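Tea stains in mugs, and is the descaler to blame?

Posted by Wutis in Kitchen and Household, September

We moved in the spring from a soft water area to a very hard one, and my mugs have gone brown inside. Not a bit brown. Brown like a pub ceiling. Washing-up liquid does nothing, and the dishwasher seems to bake it on. My sister-in-law says bleach, my neighbour says I should be drinking coffee. Is there something that works and won't taste of swimming pool afterwards?

Ravindran Hegde
2,564 posts

Bicarbonate of soda. Put a teaspoon in the mug, add just enough water to make a paste, and rub it round with a damp cloth. Leave the bad ones for ten minutes and go again. I did 4 mugs this way before breakfast and still had time to be told I'd missed a bit.

The brown is tannin sticking to the limescale, so if it keeps coming back, deal with the scale as well. A spoonful of citric acid in warm water, left for half an hour, then rinsed. Don't mix it with the bicarb — you get a lovely fizz and a dirty mug.
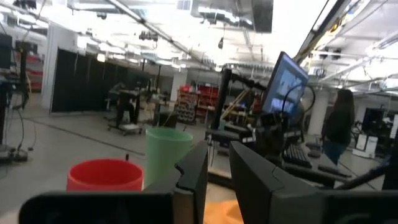

Plastic cups are more trouble than china, as they scratch and then the tea moves in for good. Go gently on those, soft cloth only, and never the green side of a sponge. For flasks I use a denture tablet overnight. I own no dentures, whatever the girl on the till thinks.

Kostora

just buy dark mugs

Hillia

Seconding the denture tablets, but rinse twice or your first cup tastes of mint. Filter jugs do help with the scale. Ours cost more than the kettle and takes up half the fridge door, and my husband fills it from the hot tap, so make of that what you will.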